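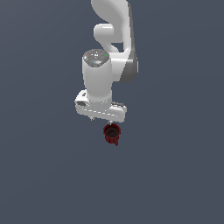

Mug pick in the simulator, arm holding the mug in the air.

What counts as a successful grasp when you write it up?

Siu-ming Kan
I'm putting together the grasp test sheet for our group and we can't agree on the pass rule. The run is 612 simulated picks of the same red mug. The script marks a pass if the mug is off the ground when the clock stops, and by that rule we got 472. My colleague says a mug held by the rim shouldn't score the same as one held round the body. I say a mug in the air is a mug in the air. Is there an accepted rule for this, or does everyone make one up and look confident? We use the Rirner scene files with nothing but a plain backdrop, if that matters.

Gasach
Everyone makes one up and looks confident. The good practice part is writing it down before you run anything, so you can't fall in love with a number and then find the rule that fits it.

What we put on our sheet, for what it's worth:
Lift height, measured from the base of the object. Mugs need care, as a tilted one can have its handle as the lowest point. Yours does. Say which point you measure.
Hold time. We use 4 seconds with the arm still, then a slow turn of the wrist, then 4 more.
Grasp type, logged in its own column. Rim, body or handle. It doesn't change the pass mark, but your colleague gets to sort by it and feel heard.
Friction and mass settings, printed on the same page as the result. A simulated mug can be made as sticky as you like, and I have read reports where it plainly was.

Give both figures, 472 out of 612, and never the percentage on its own. And put 'simulated' in the title – a footnote on page 9 is where that word goes to die.

Dilent
just use the default threshold, it's fine

Kwan
The default is fine until somebody asks what it is. Ours was set in July by a person who had left by August, and it passed anything that wasn't touching the floor, including a mug that had been flung. I'd add a speed limit to the list: object nearly still relative to the gripper at the end, or it's a fail.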